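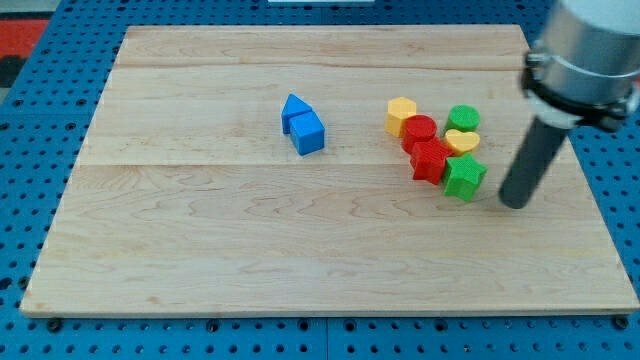
How often should I be oiling a chopping board, and with what?

Felicidad Gatchalian

Hello all. My aunt gave me a big board when I moved into my flat in January and I've grown very fond of it, but it has started to look pale and feel a bit furry after washing. She swears by olive oil (she swears by olive oil for everything, bless her) and the man on the market told me never to use it. I chop on it most evenings, mainly onions and bread, and I wash it by hand — never in the dishwasher, I promise! Is it too late to rescue it?

Watine

Not too late at all, and what a lovely present. Your man on the market is right, I'm afraid. Olive oil goes sticky and then rancid, and you'll smell it in your toast. Get a bottle of food-grade mineral oil from the chemist or a kitchen shop.

Let the board dry overnight, standing on its edge. Rub it lightly along the grain with fine sandpaper, wipe off the dust, then put on plenty of oil with an old cotton rag, both sides and the ends too. Leave it till morning and wipe away whatever hasn't soaked in. I do mine once a month, and more often in winter when the heating is on. If it still feels furry, wet it, let it dry and sand it again — the second go usually sorts it out.

Rollmont

just buy a plastic one

Saengthong

I'd add a little beeswax to what Watine said. Warm the oil in a jar stood in hot water, stir in a spoonful of wax until it melts, and rub it on once it has cooled to a soft paste. Mine has had this for years and water still beads on it nicely. For the onion smell, half a lemon and some coarse salt, then a quick rinse. Do tell your aunt gently!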